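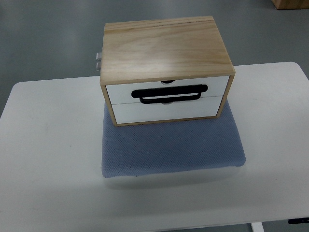
Figure 3. The small two-drawer unit on its blue mat.

Filed under: Home & Storage Studies > Working Papers
Last updated: December
Search this collection Enter keyword or author Go

4. What people put in the top drawer, and why they pull it the way they do

4.1 The unit

I should say up front that I have a soft spot for small drawer units, and that probably colors this whole section. The one we settled on (Figure 3) is about as plain as they come: a light wood box, wider than it is tall, with two white drawers stacked in the front and a black loop handle. We bought the units from Guerra, the housewares shop in Naltuvitz, where they had been sitting under the brand name Rustalen on a bottom shelf next to the napkin holders. Nilmini Liyanage wanted something with four drawers. I talked her out of it, mostly on the grounds that with four drawers you end up studying memory, and what I wanted to look at was habit. With two you only have up or down.

The mat came in later. In our first tries the box went straight on the tabletop, and on a slick table people steadied it with the other hand before they pulled. That's interesting in its own right, but it muddied everything else we were writing down. A soft textured mat took care of most of that, and it made the whole business quieter too, a mercy in a shared office!

4.2 What went in

Forty-nine households in Naltuvitz and Clandanico took a unit home and kept it wherever they liked - kitchen counter, hall table, one on top of a piano. At the end we went through the contents with them and logged 1,096 items. Of those, 821 were in the upper drawer. I expected the upper drawer to win, but I didn't expect it to win by that much, and I went back over the tally sheets twice thinking I'd swapped two columns.

The upper drawer is where the day gets emptied out: keys, a pen that works, a pen that doesn't, coins, the little screwdriver for glasses, rubber bands. The lower drawer has a different feel. People put things there when they'd made up their minds about them, like warranty cards, spare fuses, foreign money or a baby bracelet from the hospital. When I asked what was in the upper drawer, most people started listing and then trailed off. When I asked about the lower one they could usually tell me the lot, even though they opened it much less.

Elisa Benedetti did the sorting with me and has a better eye than I do for what she calls parked objects, meaning things that are only in the drawer until something else happens. A stamp waiting for an envelope is parked. So is a button waiting for a needle (and a free evening). We argued over batteries for most of one afternoon and never really settled it, so they're listed on their own in Table 4.
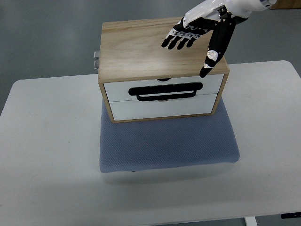
and that brings me to the handle, which I'd meant to give one paragraph and which has taken over my notes. A loop gives you choices. You can hook your fingers over the top of it, you can pinch the bar, or you can slip a finger into the opening and tug. People don't think about any of this until you ask them, and then they can't do it normally for a good five minutes, so I learned to ask last.

What I can say is that the way people pulled went along with how full the drawer was. With a light drawer they pinched. Once it had some weight in it they hooked, usually with more fingers than they needed, and the drawer came out a bit crooked if they'd grabbed toward one end. Several people told us they had stopped adding things to the upper drawer when it began to catch, and had started using the lower one at that point. So some of what looks like careful sorting in 4.2 may just be overflow. I'd like to separate the two, but our log only recorded where things ended up.

4.3 Who kept it

We told everyone the unit was theirs to keep or hand back. Forty households kept it. The ones who gave it back mostly said it was too small, and one said it was exactly the right size but her husband kept putting his receipts in it. I thought the keepers would be the tidy ones. They weren't, as far as I could tell from their counters - they were the ones who had found a spot for the box in the first week and never moved it again.

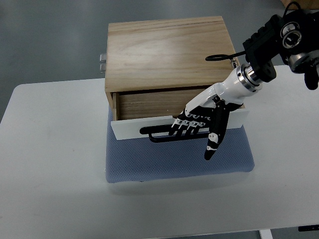 Renzo Marras, reading a draft of this section, objected that I'm giving the spot too much credit. In his view a box that stays put for a week is probably a box that was already useful, and I've got the arrow pointing the wrong way. He also thinks the batteries are obviously parked. I can't rule out the first point with what we have. A second round in Clandanico, with the location chosen for people at the start, would help, and Arturo Zuccaro has begun asking at Guerra whether they can still get the same units.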